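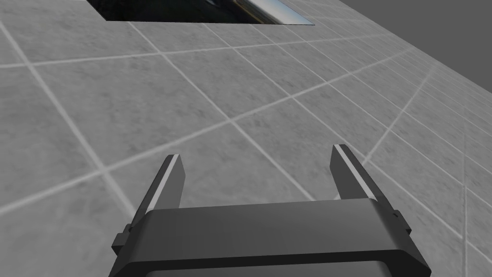
Wichai Phuthong told us within the first minute that you clean the fingers before you do anything else, and that most calls he gets about a gripper losing its grip end with a rag and a cup of warm water. He repeated it twice more before lunch.

We were at the Gelgate plant in Holtdale in October, on the open day they run for customers and repair shops. I went for one thing, which was cell 4. It packs valve bodies into trays with a two-finger gripper, and we are planning to put in something close to it at our own shop.

The tour started in the training room, where the cell's software runs on a screen. Every change to the gripper gets tried in simulation before the real arm moves. The model they use is plain: the gripper, two flat fingers set wide open, and a gray tiled floor. Henk Hoekstra, who ran that part, said they check three things there: that the fingers clear the part on the way down, that they clear it on the way up, and that the wrist never turns far enough to pull on the cable. He doesn't bother with lighting or a proper model of the building.

After that we walked down to the cell. The fence door has a lock that cuts power to the arm, and the technician's key goes in his pocket while he is inside. There is a clipboard on the fence with the service sheet. It was filled in by hand and looked used.

The routine goes like this. At the start of each shift, wipe the finger pads and look for cuts. Every 900 hours, take the fingers off, clean the slides, put on a thin film of grease and check the screws with a torque wrench. Pads are changed in pairs, even if only one is worn. Wichai showed us an old pair with a groove on one side – the gripper had been running slightly off center and nothing in the alarm log said so. They now close it on a gauge block once a month and write down the reading.

Changing a full set of fingers took him 9 minutes, including the test cycle. The first part after a change is always picked at slow speed with someone watching. If the home position has shifted, they teach the pick point again and leave the other points in the program alone.

I asked about spares. They keep two sets of fingers, a box of pads and one complete gripper on the shelf. The complete one has been used once, after a tray jammed and the arm came down on it. The cell was back up in 39 minutes. Most of that went to finding a cable tie that had been trapped under the mounting plate.

Two things I would do differently. The grease and the pad cleaner sit on the same shelf in similar bottles, and I'd keep them apart. And the drain pan under the infeed can only be reached by lying on the floor.

Lunch was soup and rolls. The bus back to the station left at 2:30, and the afternoon group was already signing in.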